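**Clamorska at the Murnitz - setlist order, sound, and that encore**

**kornel_h**
4 May 2026

Okay, I've had a night's sleep and my ears have mostly stopped ringing, so let me get this down before I forget half of it.

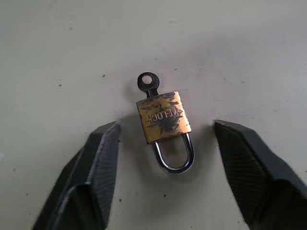
They opened with "Kiss", which I did not expect at all, because on the April dates it was always tucked in near the end, and I'd been telling my brother-in-law the whole drive down that we'd have plenty of time to get a drink before the big one. We did not have plenty of time! We were still in the coat line when that bass part started up and you have never seen two grown men run so badly. Still, what an opener. The whole floor was moving before the first chorus, and Obsa Tekleab sang it like she'd been waiting all week for it.

Seventeen songs in all, if you count the little organ piece as a song (I do). The new ones sounded much tougher than on the record. I'd love to hear what everybody else thought, especially anyone who was up in the balcony.

**prolness_fan_444**

So glad you had a good time, Kornél, and I'm sorry about the coat line, I've been there. I was in the balcony with my daughter and I have to be the grump here - the vocals were buried for the first half hour. I could see Obsa singing her heart out and I was filling in the words from memory. It got better after the slow one.

And I love "Kiss" but I don't think it works first. It's a song you need to be a little tired and sweaty for. When Prolness did the same trick with their hit a few years back, half the room drifted off to the bar by the middle of the set, and I thought I saw a bit of that here too.

**levi_kozma**

> It's a song you need to be a little tired and sweaty for.

Gotta disagree with you, friend, though I see what you mean. I was down front on the left and nobody near me drifted anywhere. Putting it first took the pressure off, and after that people listened to the new stuff without yelling for the one they knew. I've been to shows where the yelling goes on all night and it wears everybody out, band included.

Sound was fine where I was, a bit heavy on the kick drum. The Murnitz has always been muddy upstairs, going back to when Sándor Somogyi used to book it. I always tell people to stand level with the desk if their knees can take it.

**prolness_fan_444**

My knees cannot take it, Levente, that's the trouble! But fair point about the yelling.

**kristof_on_bass**

Did anybody catch the name of the support act? Just a duo, with drums and a very loud guitar. I paid 30 for the ticket and would've been happy with only them. They had a tape for sale and I went to get one after the encore and the table was already packed up.

Also, Kornél, you can't mention the encore in the title and then not say anything about it.

**kornel_h**

Ha, you're right, I got carried away with the coats. The encore was the old waltz, the one from the first EP, just Obsa and the accordion to begin with and then the band creeping in one at a time. I'd never heard it live. My brother-in-law, who mostly came along for the company, went very quiet and then bought a shirt.

No luck on the support act, I'm afraid - that was the part we spent looking for parking.

**levi_kozma**

I've got one of those tapes but there's no name on it, only a phone number with an 80 at the end. I'll play it tonight and see if they say who they are between songs.

**kristof_on_bass**

Please do. And if you ever want to part with it, I've got a spare Clamorska seven-inch, the yellow sleeve, plays fine apart from a tick on side two.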